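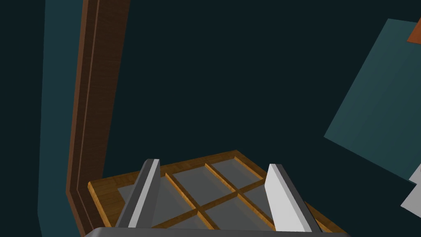
Un lecteur m'a écrit que dix démonstrations suffisent bien si elles sont propres, et que tout le reste c'est du temps perdu devant l'écran. J'ai gardé son message ouvert pendant plusieurs jours avant de répondre, parce que je pensais presque comme lui en septembre.

À cette époque je commençais à enregistrer des exemples dans le simulateur, pour la tâche de la fenêtre à petits carreaux. J'en ai fait 10, avec beaucoup de soin. La pince descendait toujours par le même chemin, les doigts ouverts à la même largeur, et je fermais au même endroit du cadre en bois. J'étais content. Ensuite j'ai entraîné le modèle, j'ai déplacé la fenêtre de quelques centimètres, et il a fermé la pince dans le vide, à l'ancienne place. Il avait appris mon trajet et il ne regardait pas la fenêtre.

Maintenant j'ai 342 démonstrations pour cette seule tâche. Je les range dans un dossier qui s'appelle Killar (tous mes dossiers portent des noms sans signification, c'est une vieille habitude). Dans chaque démonstration la position de départ change, et aussi l'orientation du cadre. Je téléopère avec Birkett, qui n'est pas très confortable pour la rotation du poignet, mais qui enregistre sans perdre d'images. Avec Ziketow j'en perdais souvent au moment de la fermeture, donc au moment le plus utile.

La vue depuis la pince m'a posé un problème que je n'avais pas prévu. On voit très bien les deux doigts, et moins bien ce qui se trouve sous la base. Quand on approche, une partie du cadre disparaît. Les vitres sont translucides et grises, elles donnent peu de repères ; c'est surtout le bois qui aide. J'ai donc décidé de marquer une courte pause avant chaque descente, les doigts ouverts de chaque côté du cadre. Je ne sais pas encore si le modèle profite de cette pause ou s'il apprend seulement à attendre.

J'ai jeté 17 enregistrements la semaine dernière. Dans certains j'avais hésité trop longtemps, dans d'autres un doigt touchait le montant. Par contre je garde les essais où je me trompe un peu et où je corrige, car sans eux le modèle ne sait pas revenir d'une erreur. Sur ce point, le mot « propre » de mon lecteur me gêne. Une démonstration propre, pour moi, est lisible, elle n'a pas besoin d'être parfaite.

Le total, toutes tâches réunies, est de 3165 démonstrations dans Drastuvum. Les tiroirs et les boîtes occupent la plus grande partie. La fenêtre reste la tâche où j'avance le plus lentement, et je voudrais maintenant changer la lumière et la couleur des murs, avant de toucher encore au nombre. Si quelqu'un a déjà fait varier les deux en même temps, je veux bien lire ses résultats, même mauvais.

Janvier 2026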